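Keltwood open evening, speaker notes. 10/10/23. Slides are numbered, notes aren't, so keep up.

Start with the kettle story if the room is awake. If not, straight in.

Teaching by hand: you hold the arm, you move it, it remembers. Lovely until you notice your own elbow is in every lesson. Teaching by remote control: you sit across the room with a handset and watch what the gripper sees. No elbow. Also no idea which way is up for the first hour. (Pause. Someone will laugh, usually someone who has done it.)

We did 216 demonstrations for the Grerkeck job, in simulation first. Kept 100. Say the number slowly. The rest were me driving with great confidence towards the wrong wall.

Next slide, the wrist view. Let them look before talking. Point out the two fingers, open, nothing held, and how far the painting tips over when the wrist rolls. The driver has to steer from this. 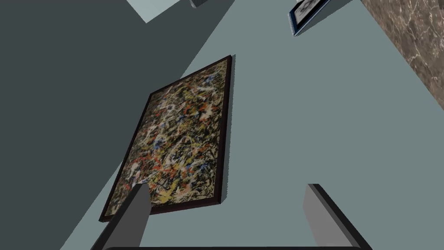
Naciri asked at the Otley run-through whether a learner copies the dithering as well as the good bits, and whether we ought to be paying people to dither. Answer: yes, it copies it, and we already do. Every pause on the stick goes into the recording. A demonstration with a long think in the middle teaches the robot to stop and have a long think.

So: trim the pauses, but leave the corrections in. A driver who drifts off and comes back has shown the machine how to come back, and you can't get that from a perfect run. I spent most of December deleting exactly those. Admit this cheerfully.

Cost slide. Skip if running late. 200 demonstrations by remote takes us longer than by hand, and the drivers get grumpier. Swap them over before they start arguing with the handset.

Questions. Someone will ask when it does the washing-up. Say we are taking volunteers to demonstrate, bring your own plates.

Clicker goes back to the front desk.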